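Desk Notes: The Case Against Buying More Desk

The new Briser catalog landed in our mailbox in January, and I have been arguing with it ever since. It wants $144 for a desk organizer with 10 compartments. I have tried to think of 10 small things I need within reach while I type, and I gave up at paper clips.

Daher's people go further and claim a "complete workstation" saves 904 minutes a year. They don't say who held the stopwatch.
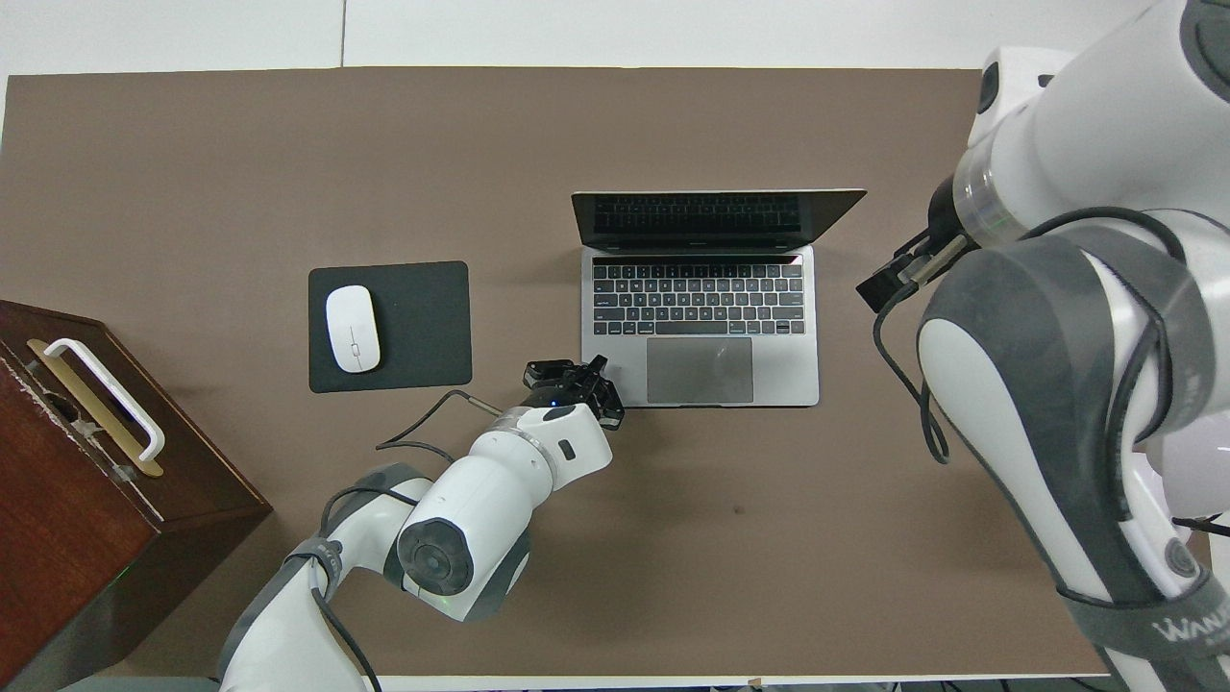
A laptop, a mouse and a plain black mouse pad will carry most of us through a working day. I'd put up with a wooden box on the side if it has a handle and a lid that shuts, though I suspect most boxes just hide things we should have thrown out.

The Flimthorpe branch is taking a group order from Briser anyway. If you want in, the list is at the front counter until Monday, August 22, 2022. I won't be signing it. Clear the tabletop first, work at it for a week, and see what you miss.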